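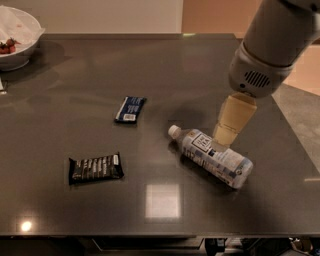 Squad cost accounting for the Wusumis loan

2 Feb 2026

Nivthorpe have sent their second-choice left back to Wusumis until the end of the season. The club statement gives no terms beyond "a contribution to wages", so I put the deal through the same sheet I used in August.

The player signed on a five-year contract for a fee of 300 thousand, which goes through the books at 60 thousand a year. A loan does not stop that charge. The parent club keeps the registration and keeps writing the fee down. What changes is the wage line and, if there is one, the loan fee.

I have assumed a wage of 800 a week and a half share paid by Wusumis. That saves Nivthorpe 400 a week. Against a yearly write-down of 60 thousand the saving is small, and I would not call this a financial move.

The playing case is easier to make. He has 1,713 league minutes in two and a half seasons, most of them as a substitute when Mudaliar was injured. Mudaliar is now fit and takes the set pieces from the right. Wusumis play a back three and need a wide player who can cover the full length of the field.

Harsh Kushwaha wrote to ask whether a recall clause would alter the sheet. It would not alter the fee. It would shorten the wage saving by the number of weeks left at the recall date.

The Tokden loan goes through the sheet next, once the wage split is published.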